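Home Our work Grants Reports News Contact

Second progress report: the returners' scheme for legal support staff

22nd May
By Wendy Dawber

Dear all at Protadura,

Marek asked me to keep this one shorter than the last, and to put the money near the front, so I'll try! You'll remember that your grant pays for us to help small law firms hang on to people who would otherwise drift off — paralegals, legal secretaries, the odd junior solicitor — mostly after a career break, sometimes after a bad year. We started in November with a list of firms who'd said nice things on the phone and not much else. We now have 11 firms signed up properly, with a named partner at each one who picks up when I ring (well, ten of them do, and I'm working on the other).

Money first, then. We've spent a bit less than planned on travel and rather more on training rooms, and the two nearly cancel out. Marek Čierny, who you met at the kick-off, has moved what was left of the printing budget across to cover one-to-one coaching, as you agreed by email. He'll send the spreadsheet separately. I won't pretend I enjoy the spreadsheet, but he does, and it balances.

Now the people. We've had 135 enquiries, which is far more than I'd put in the bid. A fair few were from people who wanted to train as solicitors from scratch, and we pointed them elsewhere as kindly as we could. Of the rest, 88 came to an opening chat and 19 are now placed, all of them in paid posts and all on hours they chose themselves. I know the bid talked about placements in bulk from the spring and we're behind on that. The slow part has been the firms. A partner will say yes over coffee, then it goes to whoever does the payroll, then to the insurers, then somebody goes on holiday. I've started asking for the payroll person's name at the very first meeting and it has knocked weeks off.

Hubáček are our biggest firm and they've been the best surprise. They do conveyancing and wills, nothing flashy, and had lost four secretaries in two years to the council and the hospital, both of which offer school hours. We sat down with them and went through what the work really needed. Quite a lot of it (file opening, searches, chasing the other side for bits of paper) could be done by two people sharing a desk. So that's what they're doing, with a half-hour overlap at midday so nothing gets lost between them. The handover sheet they came up with is so good that I've pinched it for everybody else, with permission.

Jolari has been harder. They're a family law practice and the work comes in lurches, so fixed hours don't suit them, and the returners we sent were quite rightly wary of anything that sounded like being on call. We tried a rota, which lasted a fortnight. We're now trying a core of three mornings with extra hours offered a week ahead and no hard feelings if the answer's no. One of the returners has left, sadly, though on good terms, and she's said she'll come and talk to the next group about what she'd want to know beforehand. I'd like to keep going with them until the end of the year and then decide.

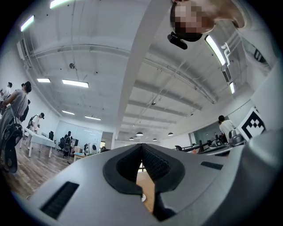
Do the firms carry on paying once our part of the wages stops?

So far the three that have reached that point are all paying the full wage themselves, and each has put it in writing. The others come up to it over the summer, and I'll report on every one of them, including any that drop out.

The training has changed shape too. We'd planned long days and they were too long. People who haven't sat in a classroom for eight years were worn out by two o'clock, and so was I. We've cut them into mornings, and moved the case management software to the second week so that the first can be about confidence, phone manner, confidentiality, and how to say you don't know something to a person who bills by the hour. That last session gets the best feedback of the lot — I think because the partners who come to it own up to all the things they don't know either.

We also brought in Cara, the online booking and messaging service you suggested. It's fine for booking. The messages are less of a success, as most of our people would sooner text me, and they do, at all hours. I've asked Marek to look at a second phone. It would come out of the existing office line, so there's nothing for you to approve, but I wanted you to hear it from me first.

A few things haven't gone well. I underestimated how many people would need help with childcare costs in the first month, before wages come in, and the hardship pot is almost empty. We also had a mix-up over references in the winter that left one woman waiting three weeks to start. That was my mistake. I've apologised to her and to the firm, and references now go out the same day as the offer. And we still haven't got a criminal practice on board. Two were keen, then legal aid worries got in the way, and I can't blame them.

For the next stretch I'd like to take on no new firms at all until the waiting returners are settled, then open the list again in the autumn. I'd also like to talk to you about moving some of the unspent travel money into the hardship pot. It wouldn't change the total. If you could let me know before the next trustees' meeting I can get it moving straight away, as there are people I'd love to be able to ring with good news.

Hubáček have said you're welcome to visit and see the desk share for yourselves. Come at midday if you can, when both of them are in, and let me know who's coming so I can sort the parking.

With very best wishes, and thank you again,

Wendy

Last updated by Wendy Dawber, after corrections to the training section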